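Household Guidance Notes
Arms at the Kitchen Table: House Rules for Table-Mounted Assistants
Prepared by Kanchan Katiyar for Tadard. Revised in June.

Scope
These notes apply to any table-mounted arm used for the fetching, lifting and putting away of light kitchen articles. They apply equally in a home, a training kitchen or a shared flat. They do not cover floor-standing machines or any arm intended to hold a blade. Where the maker's handbook is stricter than these notes, the handbook is to be followed.

Before work begins
1. The table is to be wiped and dried. Crumbs and sugar find their way into joints and are tedious to remove.
2. The stop button must be within reach of the person in charge and must not be covered by a tea towel, a tray or post. It should be pressed and released once before each session.
3. Every article on the table should be there for a purpose. Car keys, spectacles and telephones are to be taken elsewhere.
4. Loose sleeves are to be rolled up and long hair tied back.
5. The combined weight of an article and its contents must not exceed 400 grams. An arm rated for more may carry up to 700 grams, provided that the rating is written on a label at its base.

Choice of articles
New users should begin with things that will not break, spill or spoil. Play food is well suited to this, as are plastic cups, bowls and colanders. Glass and china may be introduced once the same movement has been completed five times without a slip. Real eggs are a matter for the household's own judgement, and the household will be cleaning the floor.

Perforated articles require some care. A colander is light, its rim is narrow and it will slide if pushed from one side. The gripper should be brought over the rim with its fingers open and lowered slowly. Fingers must not be poked through the holes of the basket, whether they belong to the machine or to a child.

Colander work at the table, with the view from the wrist camera last:
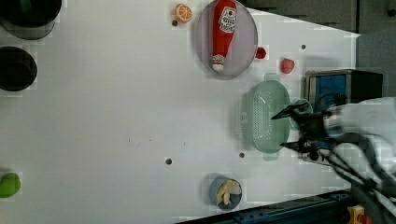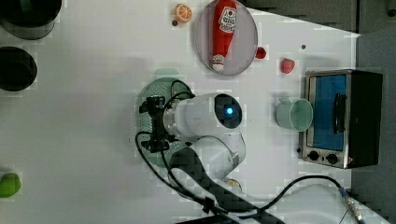
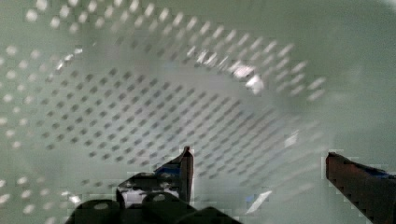
Cables
Cables are to be given enough slack for the full reach of the arm and no more. A cable which crosses the working area should be moved to the side before any bowl or cup is set down. Connectors must be kept away from the sink, the kettle and any dish containing liquid. A cable with a split or flattened sleeve is to be withdrawn from use the same day. Tape is not a repair.

Ovens and other heated appliances
An oven used for practice is to be unplugged at the wall, with the plug left where it can be seen. An arm must never be set to open the door of a hot oven while a person is leaning over the table. Cloths and paper packaging are to be kept clear of the heating parts at all times.

People near the table
One person is in charge at any time, and that person says aloud when the arm is about to move. Others stand back beyond its full reach. If something must be straightened or picked up, the arm is stopped first, the hand goes in, the hand comes out, and only then is the arm started again. Calling "wait" across the kitchen does not count as stopping it.

Children may watch from a chair placed outside the reach line. We recommend that the line be marked on the floor in coloured tape. Pets should be shut out of the room. Mr Chih-ming Yau of the Lerby training kitchen asks us to add that cats regard a moving cable as an invitation.

Food hygiene
Gripper fingers are to be treated in the same way as any other utensil. They should be wiped with a clean damp cloth and mild washing-up liquid after use, and dried fully before the next session. Bleach and scouring powder will spoil rubber pads. Articles used for practice are to be kept apart from those used for serving, preferably in a lidded box bearing the word PRACTICE. A colander which has been gripped by the rim must be washed before salad goes into it.

Putting away
The arm is to be returned to its resting position, switched off and unplugged, in that order. Small articles go back in their box. The table should be left clear for the next person, who may only wish to have breakfast.

Record keeping
A notebook kept in the kitchen drawer is sufficient. Enter any drop, jam or unexpected movement, together with the article concerned. Two entries of the same kind in one month mean that the arm should be taken out of use until it has been checked. Households in the Crabtree scheme should send a copy of such entries to their usual contact.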